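Home | Features | Workshop | Kitchen | Back Issues | Subscribe

Print this article | E-mail this to a friend

Two Arms and a Shopping Bag

A season in the shared shop at Brarkstead, teaching a robot to put the groceries away

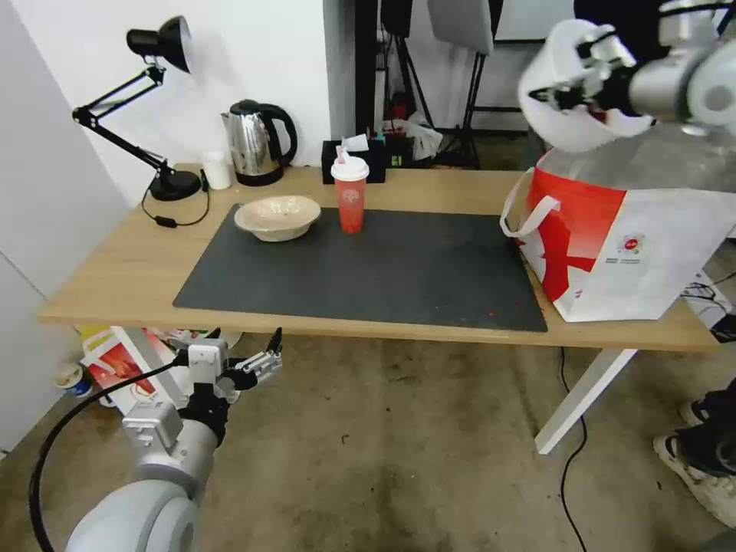 Bags are the worst thing you could have started with, according to one of the regulars in the Brarkstead shop, who has been building machines a lot longer than I have and told me so in the first week. A box holds its shape, the argument went, and a bag is a different bag every time you touch it. Start with boxes, get good at boxes, come back to bags in a year or two.

I nodded and kept going with bags. I don't bring my groceries home in boxes!

The project is called Sona, and it's a pair of arms that I'd like to have unpack my shopping one day. I say "one day" a lot. I started in August with one arm, a pile of brackets and a secondhand power supply that hummed, and I figured I'd have something to show by Labor Day (I did not). What I had by Labor Day was an arm that could wave.

The second arm came later, and it doubled my trouble. Each arm is fine by itself. Put them at the same table and they have to agree about where the table is, and mine disagreed by the width of my thumb for most of September. One would reach out to take something from the other and close its fingers on nothing, very politely. I rewrote the calibration so many times that I started naming the files after soups.

What fixed it was boring. I quit measuring from the edge of the tabletop, which isn't as straight as I'd trusted it to be, and had both arms touch the same point before every run. It takes 40 seconds. I grumbled about those 40 seconds for a while and now I make coffee during them.

I like having ordinary stuff on the table while I work — a kettle, a bowl, a red cup with a lid, the tissues. I used to clear everything off and practice on a bare surface, and then the first time I left a cup out, the planner went completely to pieces. My kitchen counter has never been bare in its life, so the clutter stays.

Gripping fabric is its own headache. The software I use, Mosoveo, is good at telling you how hard the fingers are squeezing and not much help with what they've got hold of. Squeeze lightly and the cloth slides out. Squeeze harder and you pick up the bag plus whatever was leaning on the inside of it. I've tried rubber tips, cork tips, and a strip of sandpaper that I don't recommend. The plain ones are back on for now.

Then there's the script from Lâm, a little program people in our shop pass around that slows a lift down for its first bit of travel. I ignored it for weeks out of pure stubbornness. With it turned on, I got 19 clean lifts out of 30 on a woven bag, and that was more than I'd managed in all the evenings before put together. I may have yelled. Somebody over at the lathe yelled back.

Next up is the other arm's job, reaching in while the first one holds the top open. I've got a box of crackers picked out for the big moment and I've already eaten half of them.

Related features
A Quieter Gearbox for 20 Dollars
Sharing a Shop Without Losing Your Screwdrivers
Cable Runs That Don't Snag
My First Arm Only Waved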